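From: Anoma Kanagaratnam
To: flooring-retrofit list
Subject: Re: Re: Squeak and deflection in floating floors over old sleepers
Sent: Tuesday, 9:40 AM

Clyde Ostrowski wrote:

> We have a second-floor suite with a floating wood floor laid over
> the original sleepers. Two rooms squeak near the doorway and one has
> a soft spot you can feel when you walk across it. The tenant wants
> it fixed without losing the room for a week. Installer says the
> floor needs more time to settle. It has been down since last June.
> Is there any point in waiting? And is it worth injecting adhesive
> from the top, or should I take up boards?
>
> Sleeper spacing is 18 inches by the drawings. I have not checked it.
> Underlay is whatever came with the boards.

Clyde,

No, there is no point in waiting. A floating floor does most of its movement in the first heating season and the first cooling season after it. Yours has been through both. What you have now is what you will keep.

Check the sleeper spacing before anything else. Drawings for buildings of that age record what was intended, and carpenters worked around pipes and conduit. A bay that is 18 inches on paper can easily be wider next to a riser. If the soft spot lines up with a wide bay, you have a deflection problem in the subfloor, and no treatment of the boards will help. If it does not line up, look for a low spot under the underlay.

You can separate the two with a straightedge and a person. Lay a long straightedge across the soft area at right angles to the sleepers. Measure the gap at the middle with nobody standing there, then measure again with someone standing next to it. If the gap is large both times and changes only a little, the slab or subfloor has a dip and the boards have followed it down. If the gap starts near zero and opens under load, something is bending or closing up. Those two call for different repairs, and I see them confused constantly.

Doorway squeaks are a separate matter and usually simpler. Look at the following before lifting anything:

1. Expansion gap at the door frame. Pull the trim and slide a thin card along the edge. If it stops, the board is touching. A board pinned at the frame cannot slide, so it rubs at the tongue when someone steps on it.

2. Transition strip. If the strip was screwed through the floor into the subfloor, the floor is no longer floating at that point. Take the screws out and walk on it again.

3. Heavy furniture. A loaded bookcase near a doorway will hold the floor down on one side while the door frame holds it on the other. Move the bookcase out and wait a day.

4. Tongue and groove contact. If the first three are clear, it is the joint. Dry lubricant worked into the seam will quiet it for a season or two. It is a treatment and should be described to the tenant as one.

On injection from the top, my experience is mixed. We did it in two offices on the Boateng job with the Uroner low-expansion kit. One has stayed quiet. In the other the adhesive bridged from the underlay to the board in a patch, and the boards around the patch began to tick each time the heat came on. We ended up lifting that area anyway, and it was slower work with cured adhesive stuck to everything. I would use injection only where the void is shallow, the underlay is thin, and the boards cannot be lifted without damage.

Lifting from the nearest wall is the better repair if the locking joints are the angle type. Number the boards on blue tape as they come up and stack them in order, flat, in the same room. Do not stack them in a corridor with different humidity. Fill the dip with a cement-based patch, feathered out well beyond the edge of the low area, and give it the full cure time printed on the bag. Most repeat failures I have looked at were patches covered the same afternoon.

The small office at Lustari has a similar wood floor. 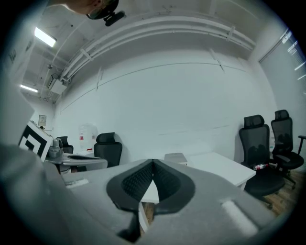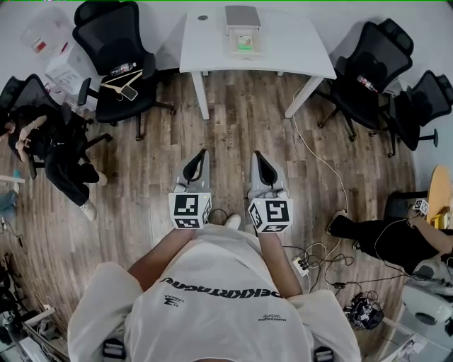
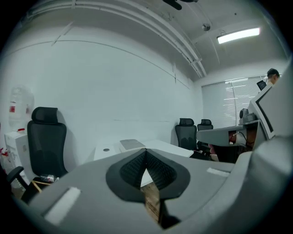
Regarding cost, I can give you figures from our own jobs, which you should treat as one data point. Lifting and relaying one small room, including trim, took two people 18 hours in total, spread over 4 days to allow for the cure. Materials were 145 dollars, and most of that was patching compound and replacement boards. Injection in a comparable room took one person a morning. The difference looks large until you count the return visits.

For the tenant, the usual arrangement is to start at the end of the week, lift and patch on the first day, let it cure over the days the office is closed, and relay when they come back. They lose two working days. If they have a spare desk area elsewhere in the suite, it is rarely an argument.

A few things to settle before you commit to a date.

Humidity. Get a reading in the room and one in the space below. We try to relay at 40 percent relative humidity or near what the room normally runs at. If you relay in a very dry week and leave the gap tight, you will be back in the summer with boards peaking at the joints. Leave the gap the manufacturer asks for, on all sides, including behind radiator pipes where everyone forgets it.

Underlay. "Whatever came with the boards" needs a closer answer. If it is attached to the back of the boards and someone has also put a loose foam sheet beneath, you have two soft layers, and the joints are flexing every time the floor is walked on. I have seen this void a warranty, and I have seen the joints themselves crack along the lower lip. Lift one board at the wall and look. If there are two layers, the loose one comes out, and you should expect the finished floor to drop slightly at the transition strip.

Replacement boards. Find out now if the same product is still sold. Locking profiles change between production runs even when the name and color stay the same. Rochelle Marchetti keeps offcuts from every Drurkomix job in labeled boxes and it has saved us twice. If you have no offcuts, take a board from inside a closet and put the mismatched one there.

Sound. If there is an occupied room below, ask about it before and after. Patching a dip sometimes changes how footsteps carry – usually for the better, since the hollow note goes away – but a floor that has been fastened down anywhere will send more impact noise into the structure. Latrice Greenberg posted her readings for that a while back and they should be in the archive under "impact noise, sleepers."

As for the installer, I would ask for the flatness readings taken before the floor went down. If they exist, compare them with what you find under the soft spot. If they do not exist, that is useful to know when you discuss who pays. Most manufacturers' instructions give a flatness tolerance, and most installers sign something saying it was met. I would keep the conversation on that document and leave the settling question alone.

One correction to my message from last month on this list. I said screws with break-off heads could be used to fix a squeak in a floating floor from above. They are meant for nailed floors and carpeted subfloors. Used on a floating floor they pin it, and you will create the problem in item 2. Mei Nakamura wrote to me off-list to point this out and she is right.

Send the straightedge numbers, loaded and unloaded, along with the real sleeper spacing and the board thickness. With those I can tell you if the wide-bay case is likely. If it is, there is a blocking detail that can be done from below, provided you can get access through the ceiling, and I will send the drawing.

Anoma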